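Journal > Fruit > Blueberries
Last updated: September

So I finally did it – I ripped out the sad lawn strip by the fence and put in blueberries. I've wanted them ever since we stopped at a pick-your-own farm outside Ditdale and I ate over 2 pounds before we got to the register (I paid for them, I promise!).

My soil is nowhere near acid enough, so everything went into big tubs from Kivard, five of them, filled with a peat-free mix and a lot of pine bark.
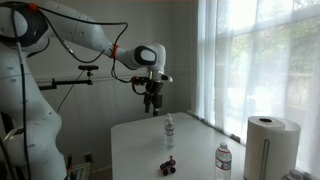
Which plants I picked

Bendwood Nursery had a whole bench of young highbush plants and I spent 104 dollars without blinking. They told me to mix varieties for better fruit set, so I took an early one, a couple of midseason ones and two lates. Roussel is the late one I'm most excited about, mostly because the tag promised berries when everything else in the yard has quit.

Watering has been the real chore. Our tap water is hard, so I save rain in a 60-gallon barrel and dole it out with a can every evening around seven. In July it ran dry and the leaves went yellow between the veins – I panicked, fed them, and the new growth came in green again.

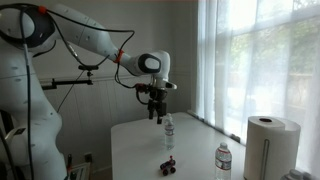 White arm, black gripper, white table.

The birds got most of this year's crop, so netting is next on the list. I'm also going to top up the bark before the first frost and leave the pruning until late winter.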